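Jatcombe Kitchens: Pre-Handover Inspection Checklist, Fitted Kitchens
Form 5, with inspector's comments

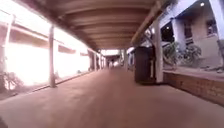

The form is completed after the fitters have signed off and before the customer is given the handover pack. Each item is marked P (pass), F (fail), N (not applicable) or R (remedial work needed, kitchen may be used). An item marked F holds the handover. Comments are required against every F and R.

Job reference: 644
Layout: L-shape with peninsula
Units: Fabbri, handleless, matt
Hob: Ririk induction, four zone
Hood: Ririk, ducted
Inspector: Divya Warrier
Date of inspection: 20 Apr 2026
Survey drawings: issued in March, revision C

Section A. Base units and plinths

A1. Base units level front to back and side to side. P
A2. Adjacent units screwed together, front edges flush. P
A3. All legs in contact with the floor and carrying load. R
Comment: Rear leg of the corner unit turns freely by hand. Wind down until it bears, then recheck A1 for the two units either side.
A4. Units next to the dishwasher fixed back to the wall. P
A5. Plinths removable without tools, clips aligned. P
A6. Cut plinth ends sealed. F
Comment: Raw chipboard at the return beside the back door. Floor is mopped here and the board will swell. Seal or fit end cap before handover.
A7. Peninsula fixed to the floor as well as to the adjoining run. P
Comment: Four brackets fitted, as drawing.

Section B. Wall units

B1. Hanging rail fixings suited to the wall. P
Comment: Solid masonry on the sink wall. Stud wall on the left return, with timber noggins put in at first fix. Noggin positions agree with the survey drawing.
B2. Hanging brackets engaged and locked on every unit. P
B3. No movement when the unit is pulled forward at the bottom edge. P
B4. Clearance between worktop and underside of wall units as drawing. P
B5. Glass shelves seated on all supports. N
B6. Lift-up doors stay open at any position past halfway. R
Comment: Left-hand door drifts down slowly. Increase tension on both arms equally. Do not adjust one side only, the door will rack.

Section C. Worktops

C1. Joints tight, flush and sealed. P
C2. Joint positions clear of sink and hob cut-outs. P
C3. Cut-out edges sealed all round. P
Comment: Checked from below with a torch. Sealant continuous at the sink, including the tap hole.
C4. Overhang at peninsula supported. P
Comment: Unit width 600 mm, overhang as drawing. Customer asked at survey for a deeper overhang and this was declined without legs. The note is on the survey sheet and should be copied to the handover pack.
C5. Exposed corners rounded or chamfered. P
C6. Silicone at wall junction complete. R
Comment: Short gap behind the tap. Clean out and reapply the full length between the nearest corners. A patch will show.

Section D. Plumbing

D1. Isolation valves fitted to hot and cold and reachable. P
D2. Valves turn off fully. P
D3. Sink filled to overflow, released, all joints checked for drips. P
Comment: Filled and emptied twice. Tissue run round each compression nut afterwards, dry.
D4. Dishwasher waste hose looped above the trap inlet. F
Comment: Hose lies along the floor of the sink unit and rises only at the spigot. Clip to the underside of the worktop at the highest point available.
D5. Washing machine transit bolts removed. N
D6. Mains stopcock located, tested and shown on the plan. P
Comment: Stopcock is in the cupboard under the stairs. It is stiff. Plan marked accordingly.

Section E. Electrical

The inspector does not test circuits. This section records that the paperwork is present and that visible items are in order. Anything doubtful goes back to the electrician.

E1. Electrical certificate on file and address correct. P
E2. Hob on its own circuit, isolator labelled. P
E3. Isolators for built-in appliances above the worktop or in an adjacent cupboard. P
E4. No socket directly behind a built-in oven. P
E5. Socket positions clear of sink and hob. P
E6. Under-unit lighting drivers accessible and ventilated. R
Comment: Driver is loose on top of the tall unit, under a folded dust sheet. Remove sheet, fix driver to the unit top, leave clear space on all sides.
E7. Faceplates level, no gaps at tiles. P

Section F. Cooking appliances and extraction

F1. Hob secured by its own clips, seal compressed evenly. P
F2. Air gap below hob as maker's instructions. P
Comment: Drawer back shortened by the fitters to keep the gap. Cut edge is neat and sealed.
F3. Oven fixed through both side holes. F
Comment: Right-hand screw missing. The oven can tip forward when the door is loaded. To be fitted before the power is turned back on.
F4. Hood height above hob as maker's instructions. P
F5. Duct run rigid where possible, joints taped, no crushed sections. P
F6. Outside flap opens with the fan running and closes after. P
Comment: Checked at the lowest and highest speeds.
F7. Protective film removed from hood filters. R
Comment: Film still on one filter. Fitters to remove.

Section G. Doors, drawers and moving parts

G1. Door gaps even. P
G2. Soft-close working on all doors and drawers. P
G3. Drawers do not foul handles, door frames or appliances. R
Comment: Top drawer on the return touches the radiator valve when fully open. Fit a drawer stop, or turn the valve head if the heating engineer agrees.
G4. Anti-tip device on wide pan drawers. P
G5. Integrated fridge door opens fully without straining hinges. P
G6. Bin unit runs freely when loaded. P

Section H. Floor, access and clearing up

H1. Walkway between peninsula and opposite run as drawing. P
H2. Door to garden opens fully. P
H3. Threshold strip fixed, no raised edge. P
H4. Old units, packaging and offcuts removed. P
H5. Spare hinges, touch-up pens and unused clips left with the customer. R
Comment: Touch-up pen is for the wrong finish. The Preltden depot to send the matt version.

Result

Items marked F: A6, D4, F3. Handover held.
Items marked R: A3, B6, C6, E6, F7, G3, H5. To be closed within 5 working days of handover.

The fitters should attend to F3 first, then D4 and A6. The oven is to stay isolated at the switch until F3 has been signed. Sealant at C6 needs a day without water on it, so agree the timing with the customer beforehand.

Reinspection covers the failed items, plus A1 if the corner leg is adjusted at the same visit. The rest of the form need not be repeated unless units have been moved.

Signed: D. Warrier
Copy to: fitting team, office file, customer pack (on release)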